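Premises: Flusance returns and repacking unit, Pillay Road, Ukbridge
Inspection type: half-yearly workplace safety inspection
Date of inspection: 13 Nov 2019
Inspected by: Naa Ankrah
Accompanied by: Ekua Owusu, unit supervisor
Previous inspection: July

Ratings used: S (satisfactory), A (action required), N/A (not applicable). An item marked A must be given an owner before the form is signed. Comments should be entered against every item marked A and may be entered against any other.

## 1. Fire safety and means of escape

- [x] 1.1 Final exit doors open freely from the inside. **S**
- [ ] 1.2 Escape routes clear for their full width. **A**
 Comment: The route past bay 11 was narrowed by two pallets awaiting collection. The pallets were moved during the visit. The floor marking at this point is worn and should be repainted.
- [x] 1.3 Extinguishers in place, in date and with pins intact. **S**
- [x] 1.4 Weekly alarm test recorded. **S**
 Comment: Record complete from July onwards. The tests for two weeks in the summer are initialled but carry no call point number.
- [ ] 1.5 Cardboard and other packing waste kept to a minimum indoors. **A**
 Comment: The baler was out of use on the day and flattened board had been stacked against the rear wall, within 500 mm of a wall heater. The heater was isolated at the inspector's request. Whole cartons kept for re-use must be counted as combustible storage and held in the caged area. 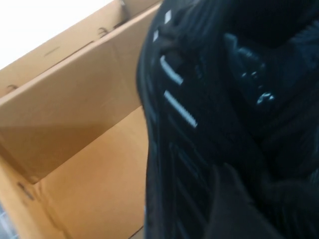 The limit for the caged area remains 200 cartons. Stock above that figure must go to the outside store on the same shift, and the outside store must be locked when the shift ends.

## 2. Floors, benches and storage

- [x] 2.1 Floors even, dry and free from trailing leads. **S**
- [x] 2.2 Racking upright, undamaged and showing its load notice. **S**
 Comment: Pluswood shelving in the north aisle has been fixed to the wall, as asked for in July.
- [ ] 2.3 Bench tops clear of items not in use. **A**
 Comment: Drinks were found on two benches. Staff were reminded that food and drink are limited to the rest room. Footwear returns should be opened and checked one pair at a time, and the next carton should stay on the trolley until the first has been dealt with. 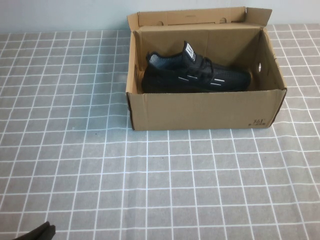 Bench heights were checked against the seated and standing settings agreed with staff. Bench 4 had been left at the standing height with a stool beside it. The setting card should be fixed to the leg of each bench where it can be read without bending.

- [x] 2.4 Lighting adequate at each bench. **S**
- [x] 2.5 Step stools sound, with rubber feet in place. **S**

## 3. Hand tools and manual handling

- [x] 3.1 Safety knives only; no fixed-blade knives on the floor. **S**
- [ ] 3.2 Used blades placed in the sharps tin. **A**
 Comment: The tin at the packing end was full. A spare should be held in the supervisor's office.
- [x] 3.3 Staff trained in lifting, and training record up to date. **S**
- [ ] 3.4 Gloves available in all sizes. **A**
 Comment: No small gloves in stock. Two members of staff reported paper cuts from carton edges and flaps, neither of which had been entered in the accident book. Minor injuries must be entered in every case.
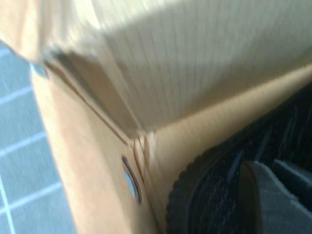 ## 4. Welfare and first aid

- [x] 4.1 First aid box stocked and checked monthly. **S**
- [x] 4.2 Names of first aiders displayed. **S**
- [ ] 4.3 Rest room heated and clean. **A**
 Comment: Clean, but cold at the start of the early shift. The timer should be brought forward by one hour.
- [ ] 4.4 Suitable footwear worn by all staff. **A**
 Comment: One agency worker was wearing light canvas shoes in the trolley lane. Trainers are accepted at the benches but not in the trolley lane or the yard, where toe protection is required.
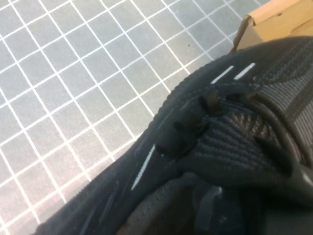 The supervisor will write to the agency before the next booking and will keep a small number of loan pairs on site. Loan pairs are to be cleaned between wearers.

- [N/A] 4.5 Cold store clothing.

## Actions and owners

| Item | Owner | To be done |
|---|---|---|
| 1.2 | E. Owusu | Repaint floor marking |
| 1.5 | E. Owusu | Repair baler; clear rear wall |
| 2.3 | E. Owusu | Fix setting cards; repeat bench briefing |
| 3.2, 3.4 | Stores | Order sharps tin and small gloves |
| 4.3 | Site services | Reset heating timer |
| 4.4 | E. Owusu | Letter to agency; loan footwear |

Form reference: 514
Signed: N. Ankrah, E. Owusu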